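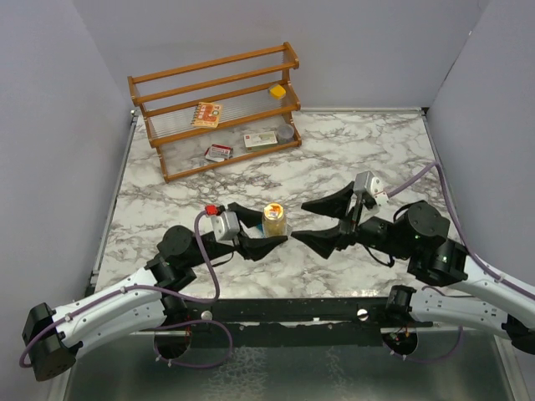

Drunari wrote in to ask whether a two-arm tabletop cell needs as much looking after as the big floor machines do, and went on to say that the first one their shop owned had been left alone for a year and then dropped things all through December. We get some version of that letter pretty often. The answer is that a small cell needs less care than a big one, but it needs it more regularly, and most of it can be done with a hex key, a soft cloth and a cup of coffee close by (not on the table, please).

# Madilura Two-Arm Tabletop Cell

The Madilura is a bench-size cell with a pair of arms that work toward each other over one shared table. People buy it for handling jars, boxes, packets and other everyday goods, and for trying out jobs where one hand holds while the other does something fiddly. It comes as a set: both arms with their grippers, the marble-pattern tabletop, three plain side and back walls, the front mounting bar and the base plate underneath. The rack is sold separately, and so are spare fingertips.

## Setting it up

Give yourself an afternoon. The cell isn't hard to put together, but it rewards a person who takes the time to get the base level before anything else goes on. Put it on a bench that doesn't rock. If you can make the bench wobble by leaning on it, the arms can make it wobble too, and you'll be chasing small position errors for weeks.

Bolt the mounting bar down across the front and snug it up a little at a time, going back and forth between the bolts. Once the arms are on, bring their wiring down through the openings in the base before you connect anything. We've had more than one cell come back to us with a connector forced from the wrong side, and it's a shame, since the fix is a new connector and the cause was five minutes of hurry.

The purple cables deserve a moment of their own. Each one should run along its arm with enough slack for the wrist to turn all the way in both directions. Move the arm slowly by hand with the power off and watch the loop as you go. If it pulls tight anywhere, let out more cable. If it sags down far enough to brush the tabletop, take a bit back and clip it again.

When both arms are wired, stand something with a lid in the middle of the table and bring the grippers in from either side at low speed. We like a glass jar for this - it's smooth, it's round, and it shows you right away if one arm is meeting it higher than the other. Adjust the wrist heights until the two agree, then save that position as your home check. You'll use it again.

## Looking after it

- **Every morning:** wipe the tabletop and the fingertips. Dust on the tips is the most common reason for a weak grip.
- **Every 56 hours of running:** go over the screws on the white arm segments. Don't crank on them, just feel for any that have backed out.
- **Every month:** check the front bar bolts, look at both cables along their whole length, and repeat the home check with the jar.
- **Every 1,000 hours:** replace the fingertips, both grippers together, even if one pair looks fine.

For cleaning, use warm water with a drop of dish soap on a cloth that's been wrung out well. Glass cleaner is all right on clear shelf panels only if they're glass; on acrylic it can leave a haze that never quite comes out. Keep all liquids well away from the base openings.

## If the grip starts to slip

Start with the tips, then the screws, then the software, in that order. A lot of folks go straight to the grip settings and turn the force up, and that works for a little while and wears the servos the whole time. If clean tips and tight screws haven't cured it, power down, let the joints cool, and turn the wrist gently by hand. A gritty feeling means a joint that wants service.

MacAulay, our repair shop, handles joint swaps and has most parts on the shelf. Pack the arm in the foam it came in (you did keep the foam, didn't you?) and put a note in the box with your running hours and what you've tried already. Turnaround is usually some 9 working days.

## What's covered

Arms and joints are covered for two years. Fingertips, cables and tabletops count as wear items and aren't. Cells bought through Nirkurach carry the same coverage as ones bought from us directly, so hang on to the packing slip.

Spare tips ship in pairs. Please order by gripper side, left or right, as seen standing at the front bar.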